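I nearly didn't go. It was chucking it down, the bus was late, and the open day was in the old Shojaei mill on the far side of the canal, which I always think is a ten minute walk and never is. The building went up in 1909 and still has the date over the door. Inside it's all carpet tiles and coffee machines now, and Zondbridge have the top floor.

So! Robots. I'd pictured a hall full of them whirring about, but a lot of what they do at Zondbridge happens on a computer first. They have a simulator called Drakunero, and in it there's a whole kitchen where a virtual arm can practise picking things up and putting them down. If it drops something, you press reset and there's no mopping.

We all squeezed in front of a big screen (I got a stool, hurrah) and Kamran Alipour ran the demo. He talked quickly and clearly loves it. The kitchen is much nicer than mine – marble island, orange walls, a great heap of apples in a bowl – and the arm is a big white thing that looks far too hefty for the job. The job that afternoon was beer bottles.

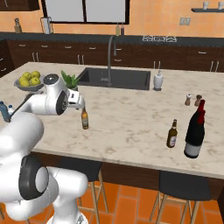
Glass is a horrible thing to start with, according to Kamran, as it's slippery and the neck and the body want quite different grips. They run the same task again and again with everything shifted a little each time, and the batch he showed us had 326 tries in it. A woman near the front asked if it ever gets bored, and he said no, but he does.

I asked whether something learnt in a pretend kitchen works in a real one. Sometimes, was the answer. Friction is the hard bit, apparently, and so is light bouncing off shiny things. I liked that he didn't try to sell us anything.

Afterwards there was a Brestix stand on the landing with leaflets and very good shortbread. I had two pieces and then a third for the bus. They had a sign-up sheet for the next session in July and I was number 57 on it, so if you fancy it, get in quick. Doors open at 7 and there's a lift round the back, past the bike racks.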